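Stillus Benchtop Owner's Manual
Section 4: Oiling and Routine Care

Filed under: Kitchen > Benchtops > Care Guides

4.1 Owners are required to complete the first oiling before the benchtop enters regular use.

1. Clear the surface and wipe it with a damp cloth. Allow it to dry overnight.
2. Sand lightly along the grain with 400 grit paper.
3. Remove all dust with a dry, lint-free cloth. 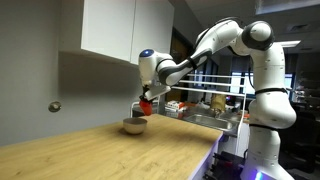 4. Apply Dender oil sparingly, working with the grain. Wipe off any excess after 20 minutes.

CAUTION: Oil-soaked rags may ignite spontaneously. Lay them flat outdoors to dry before disposal.

4.2 Repeat the treatment every January, and whenever water no longer beads on the surface.

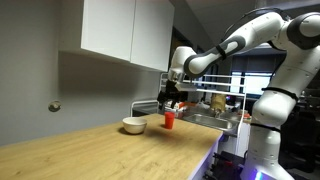 Reading time: 2 min

NOTE: Colour will deepen with each coat. Hot cookware must be placed on a trivet at all times. Damage from standing water near the sink or tap is excluded from the warranty.

Comments (3)

Safta Marinescu: Does step 2 apply to the edges as well?

Iulian Lazăr: Safta, I did mine by hand with a folded sheet. Came up fine.

Keabetswe Le Roux: 300 ml did our whole bench with a bit left over for the chopping boards.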